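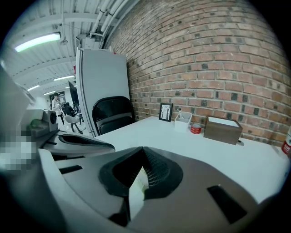 Figure 1. White tabletop against a brick wall, with a framed black-and-white picture of trees and a pen holder.

Lighting Use in Shared Study Rooms
Term project report, Building Services II

1. Background
Our group looked at how much electricity goes to lighting in the study rooms of the Nieminen building. The building opened as a warehouse and was converted later, so the rooms have deep floor plans and few windows. Most students switch on the ceiling lights when they arrive, even at noon.

2. Method
We logged lighting use in two rooms, Jakach and Utum, through February and March. Each room had a plug-in meter on the lighting circuit and a light sensor on one desk. We also handed out a short survey and got 109 answers. Readings were taken every ten minutes between 8 a.m. and 10 p.m.

3. Results
Jakach used 1,800 watt-hours on a typical weekday. Utum used more – 2,863 watt-hours – although it has the same number of fixtures. The difference came mostly from the evening, when the lights in Utum stayed on after the last booking. Desk light levels in Jakach reached 700 lux near the window with the ceiling lights on, well above what reading needs.

4. Problems
The sensor in Utum was moved twice during cleaning, and we dropped four days of readings. The survey did not ask which room people used, so we could not compare answers by room.

5. Next steps
We suggest a timer in Utum and separate switches for the window row in Jakach. The Mirnis course group plans to repeat the logging in October.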